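Trucos para una pinza casera que sujeta envases blandos

Publicado por Atif Siddiqui en los apuntes del taller Dogar

Los tubos de crema o de limpiador facial dan más guerra que las cajas. Ceden al apretar, y si la pinza los coge por la parte llena, se giran. En nuestro montaje del taller compartido estas son las cosas que han funcionado.

Coger el tubo abajo, cerca del tapón, donde la pared es más rígida. Cerrar despacio y parar en cuanto el motor note resistencia; nosotros dejamos el límite de fuerza en el 19 %.

Repasar los tornillos de las articulaciones cada 10 horas de uso. Una gota de fijador de roscas de fuerza media basta.

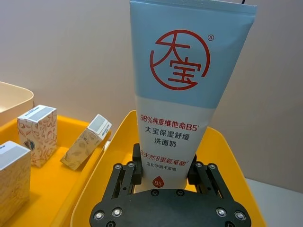

Si el envase se inclina al levantarlo, mirar primero si las dos almohadillas llegan a la misma altura. Con 3 mm de diferencia ya se nota. Se corrige aflojando los pivotes, cerrando la pinza sobre un listón recto y volviendo a apretar.

Las cubetas de plástico conviene pegarlas a la mesa con cinta de doble cara, o se mueven al primer roce.

Las almohadillas se limpian con alcohol y un paño sin pelusa. Las de repuesto están en el cajón 77, junto a las llaves Allen.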